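Accueil | Actualités | Agenda | Publications | Espace presse | Contact

Dernière mise à jour : janvier, 16 h 40

Journée portes ouvertes à Durnden : Bemeck présente ses travaux sur la manipulation à deux bras

Le centre technique Bemeck a ouvert ses ateliers de Durnden au public dans le cadre de sa journée annuelle de présentation. L'établissement a accueilli 190 visiteurs, répartis en groupes accompagnés par les équipes de recherche et par le service de la formation. Des élus du territoire, des représentants d'entreprises de la région et deux classes de lycée professionnel figuraient parmi les participants.

La visite comprenait 13 étapes, de la salle de métrologie au hall d'essais. Le programme Clonix, consacré à l'apprentissage de gestes domestiques par des systèmes à deux bras, en constituait la partie centrale. Les groupes y ont passé 40 minutes, soit le temps d'un exposé introductif, d'une démonstration et d'un échange avec les ingénieurs.
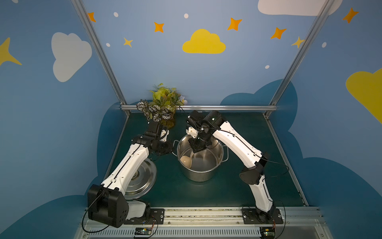

Le programme Clonix est conduit par Bemeck en partenariat avec la société Furtună, qui en assure le développement logiciel. Il porte sur la coordination de deux bras appelés à intervenir dans un même espace restreint, sur des objets dont la forme et la rigidité diffèrent fortement. Le poste de démonstration réunit ainsi de la vaisselle de cuisine en inox et un bouquet de plantes artificielles : le bras gauche maintient les tiges dans sa pince, tandis que le bras droit plonge dans un faitout ouvert, dont le couvercle est posé sur la tranche à côté. Selon l'équipe du programme, le feuillage constitue un cas d'étude exigeant, car il se déforme à la prise et peut masquer une partie du plan de travail. Les surfaces polies posent une difficulté d'un autre ordre, liée aux reflets, que les algorithmes de vision doivent apprendre à distinguer des objets eux-mêmes.

Les ingénieurs ont également exposé la méthode retenue. Un opérateur exécute d'abord la tâche à distance, et les mouvements enregistrés servent ensuite de base à l'entraînement des modèles de commande. Une même tâche est répétée en faisant varier la position des objets, afin que le système ne se limite pas à reproduire une trajectoire unique. Le programme compte à ce jour 17 tâches de référence, dont la liste sera complétée au cours de l'année.

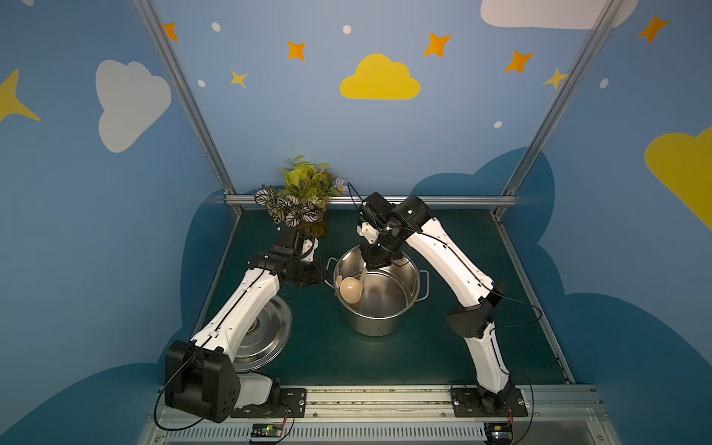

Les questions du public ont porté principalement sur la sécurité, sur la consommation électrique des installations et sur les applications envisagées. La direction du programme a rappelé que Clonix relève de la recherche appliquée et qu'aucune mise sur le marché n'est prévue à ce stade. Les résultats obtenus pourront néanmoins intéresser les secteurs de l'aide à domicile, de la restauration collective et du conditionnement – trois domaines dans lesquels des échanges sont engagés avec des acteurs locaux.

Les lycéens ont bénéficié d'une présentation complémentaire sur les métiers de la maintenance et de la programmation. Le service de la formation de Bemeck y a détaillé les conditions d'accueil des stagiaires et des apprentis sur le site de Durnden. Les dossiers de candidature sont à retirer auprès de ce service et doivent être accompagnés d'une lettre de l'établissement d'origine.

À l'issue de la visite, Bemeck et Furtună ont confirmé la prolongation de leur convention de partenariat. Celle-ci prévoit la mise en commun des données d'essai ainsi que l'organisation d'ateliers techniques à l'intention des enseignants. Le calendrier de ces ateliers sera publié dans la rubrique Agenda. Les établissements scolaires et les entreprises qui n'ont pu participer à la journée peuvent solliciter une visite de groupe, sur demande écrite adressée au service des relations extérieures.

Contact | Mentions légales | © Bemeck, Durnden – Tous droits réservés | Haut de page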